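Fung-ping Yang and the long road back to Brirkby 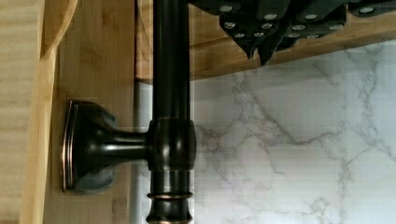 A dark bronze pole, with a collar and a short arm to a bracket on wood.

The Mancuso workshop opens at six in the morning, and by the time most of the crew comes in, Fung-ping Yang has usually been there long enough to finish a pot of coffee. She drives the team's only car. She also helps take it apart on Mondays, a habit left over from the years when she paid for her own racing and could not afford a mechanic.

This season is her fifth in the Vevmont Sprint Series and her first with a full budget. In April she won the opening race from ninth on the grid, on a track that was drying faster than anyone on pit wall had planned for. Two weeks later she finished second. The points lead she took out of those two races was small, and she has kept it so far.

"I don't look at the table," Yang says. "My father does. He calls me with it."

The next stop is Brirkby, where she broke her left wrist three years ago. The circuit is short and narrow, with a fast downhill section that ends in a right-hander the drivers call Chapel. Yang arrived there with a long brake pedal, pumped it twice and got nothing. The car went through the gravel and hit the tires nearly head on. She was out for the rest of the summer, and the small family team she was driving for had folded by the fall.

She spent the next winter coaching amateur drivers at track days and sending emails. Most went unanswered. Mancuso wrote back because its regular driver had moved up to sports cars and the seat was open for a single test.

That test was at Wisto, a flat airfield course with rough concrete and very little to hit. Yang ran 17 laps in the morning and stopped because she could not feel two of her fingers. The team gave her an hour, padded the steering wheel with foam and tape, and sent her out again. Her best lap came in the afternoon on used tires, and it was quicker than anything the car had done there the year before.

The wrist still limits her. She has a smaller wheel than other drivers in the series and does grip exercises every evening with a rubber ring. Long corners to the left bother her more than heavy braking. Brirkby has only two of those, and she says neither one is where the time is.

The engineers are more worried about the car. The Mancuso chassis is an older design that works its rear tires hard, which helped on a cool April day and may not help in the heat. The team has changed the rear springs and moved some ballast forward to make the tires last. With the driver on board, the car weighs 669 kilos, a little over the minimum, and there is no more easy weight to find. New bodywork would do it, but new bodywork costs money the team would sooner spend on engines.

Mancuso did one private day at Brirkby before the entry closed. Yang's first run through Chapel was slow. She braked early, at the second marker board, and did the same on the next lap and the one after that. By noon she was braking around 20 yards later and the lap times were close to what the team wanted. She did not talk about the corner over lunch, and the crew did not bring it up.

"I know where the gravel is," she says. "I don't need to go and see it again."

Next year is open. Her contract runs to the last race and has no option attached. Two larger teams have called, and she told both of them to try again after the final round.

Practice is split over two short sessions, with qualifying late in the afternoon. The race starts Sunday at two. Her father will be watching in person for the first time since the accident, from the bank above the pit exit, where he can see the timing board but not the corner.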